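Print this page | E-mail this page

Posted Thursday, September
By: Arton front desk, second shift

Ticket 124 - Breaker in back room keeps tripping
Status: open
Site: Arton, ground floor

8:40 am. Back room dead again, outlets and the overhead. Third time this week. Reset it, held for 12 minutes, gone.

Unplugged everything on the left wall. Reset. Held. Plugged the space heater back in (500 watt setting, low), held. Added the Verkow dehumidifier, held. Added the kettle, tripped right away. So kettle? Took the kettle to the kitchen, ran it twice, no problem there at all. Not the kettle by itself then.

10:15. Called Greco, they did the panel last year. Guy on the phone says sounds like a loose neutral or a tired breaker, dont keep resetting it. Fine. Earliest visit is Monday.

Meantime tried the power strip. Old Duker one, no switch light anymore. Swapped it for the new one from the supply closet. Held for 40 minutes with heater and dehumidifier going. Tripped when someone turned on the hallway lights?? Those are supposed to be on a different circuit. Panel label says "hall / stair". Label is wrong I think, or somebody moved a wire and didn't write it down.

Noon. Went thru the labels one at a time with a lamp. Results:
- "back rm" kills back room outlets AND first two hall lights
- "hall / stair" kills stair only
- "spare" is not spare, it runs the outlet behind the copier

Wrote the correct ones on masking tape, stuck over the old labels. Please leave the tape on until Greco has seen it.

Cream appliance on the cabinet, then the table.

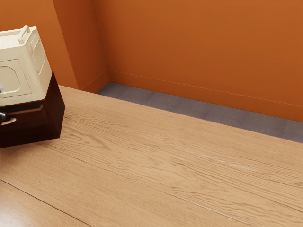
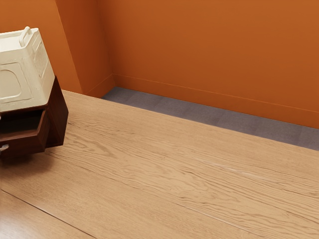

1:30 pm. Heater is off and stays off until the visit. Dehumidifier only, on the new strip. No trips so far. Hall lights on the whole time.

Asked Greco by email for a price on splitting the hall lights off the back room circuit. Also asked if the breaker can just be swapped while they are here. No answer yet.

If it trips again before Monday: leave it off, dont reset, put the time in this ticket. Use the copier outlet for the phone charger, nothing bigger. Old strip is in the trash, do not fish it out agian.

Next update after the visit.

Contact the Arton help desk | Copyright Arton, all rights reserved | Back to top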